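Midside Self-Tape Kit for Acting Classes

Item no. 1356
In stock. Ships from our Adetti warehouse, usually the next working day. Orders placed before 2 p.m. on Tuesday go out the same afternoon.

The Midside Self-Tape Kit is a backdrop, two lights and a reader stand in one rolling case. It was put together for acting teachers who run on-camera classes in rooms meant for something else: a dance studio, a seminar room, the back half of a black box. One person can set it up in 13 minutes after a little practice. The first time will take longer.

What you get

Collapsible backdrop, blue on one side and gray on the other
Backdrop stand with clip arm
Two LED panels with diffusers and wall plugs
Two light stands
Reader stand with script clip
Phone and tablet mount
Roll of floor marking tape, white
Rolling case with shoulder strap
Printed setup card and class guide

Packed weight is 41 pounds. The case fits in the trunk of most small cars with the back seat up. Airlines will treat it as oversize.

The reader stand

Most kits leave the reader out. In class, the reader ends up squeezed in next to the camera with pages in one hand, and the actor's eyeline moves every time a page turns. Our stand holds the script at chest height beside the lens, so the reader can look up and play the scene. The height adjusts for a seated or standing reader. The clip takes up to 20 sheets or a thin paperback.

The class guide

The guide was written by Joyce Tanui, who teaches scene study and screen acting at the Mimala Theater Workshop. It has eight short lessons that use the kit: slates, eyelines, frame sizes, hitting a mark, working with a reader, playing to a person off camera, matching action between takes, and watching playback as a group. Each lesson fits a 50-minute class and lists how many students can tape in that time. Scripts are two pages or shorter and may be copied for your own students.

The lesson on matching action uses ordinary kitchen business. Students play a short scene while preparing food, then tape it again from the top and compare what their hands did on each line. Bring your own props. None are included with the kit. 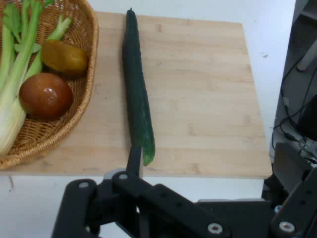

Celery in a wicker basket, with a bamboo cutting board.

Power and sound

The panels run from a wall outlet on 10-foot cords. They do not run on batteries. There is no fan in the lights, so they stay quiet in a small room. The kit does not include a microphone. A phone's own microphone is good enough for class work at close range, and any clip-on mic can be used with the kit.

Price

Single kit: $548
Replacement backdrop, floor tape and script clips are sold separately.
Schools may pay by purchase order. Send it with the item number and a delivery contact. We can hold an August order for delivery once your building reopens.

Warranty and returns

Two years on stands and lights, one year on the backdrop. Unused kits can be returned within 30 days in the original case. Marking tape that has been opened can't be returned.

From customers

"We leave one set up in the corner all semester and the students book it themselves. The backdrop took me a few tries to fold. The card helps, but I'd have liked a bigger drawing." Špela Hoxha, Mirzaei Youth Theater

Related items

Midside Reader Stand, sold alone
Midside Floor Tape, four colors
Rehearsal Cube, black
Folding Director's Table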